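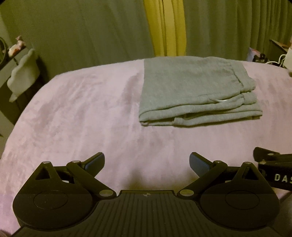 Hand-held Gripper Operator, Household Tasks (full time)
Lereleo, Tralonby site

Lereleo records household work so that robot arms can learn to do it. We are hiring operators for our Tralonby site, where the rooms are set up as bedrooms, kitchens and laundry rooms. You will spend most of your shift picking up, moving and putting down ordinary things such as sweatpants, towels, cups and bedding, using a two-finger gripper that you hold in your hand.

What is changing

Until this spring, the Tralonby team folded and sorted by hand for our linen customer, Değirmenci. Part of that sorting now goes to robot arms. The 23 people on the old line were offered retraining, and most of them now work as operators or checkers. Hand folding has not ended. The arms still have trouble with drawstrings, thick cuffs and anything inside out, and those pieces come back to a person.

Applicants should know that this job will keep changing. Tasks that the arms can do well are taken off the operator list, and new ones are added. Pay does not drop when you are moved from one task to another.

The work

You will follow a short task card for each recording, for example "move the folded pants to the other side of the bed." You reset the room between recordings and mark any take where you dropped the item or bumped the furniture. A dropped item is not held against you — we keep those takes too. A trained operator completes 1,000 recordings in a normal month.

Shifts start at 7:00 a.m. or 1:00 p.m. You will change tasks every 2 hours. The gripper gets heavy by the end of a session, so breaks are fixed and paid, and you may switch hands at any time.

What we ask for

No degree and no experience with robots. You need steady hands, patience with repeated work, and enough reading to follow a task card and fill in the log. Experience in laundry, hotel housekeeping or home care is useful. You will be on your feet for much of the shift.

Training

Training lasts 4 weeks at full pay. The first part covers the gripper and the room reset. The rest covers the Skidolel logging software and checking other people's takes.

How to apply

Send a short letter or a resume to the Lereleo hiring desk, or leave it at the front office in Tralonby. Tell us which start time you prefer. Applications are open through April. Current Değirmenci line staff can apply with the internal transfer form and do not need a letter.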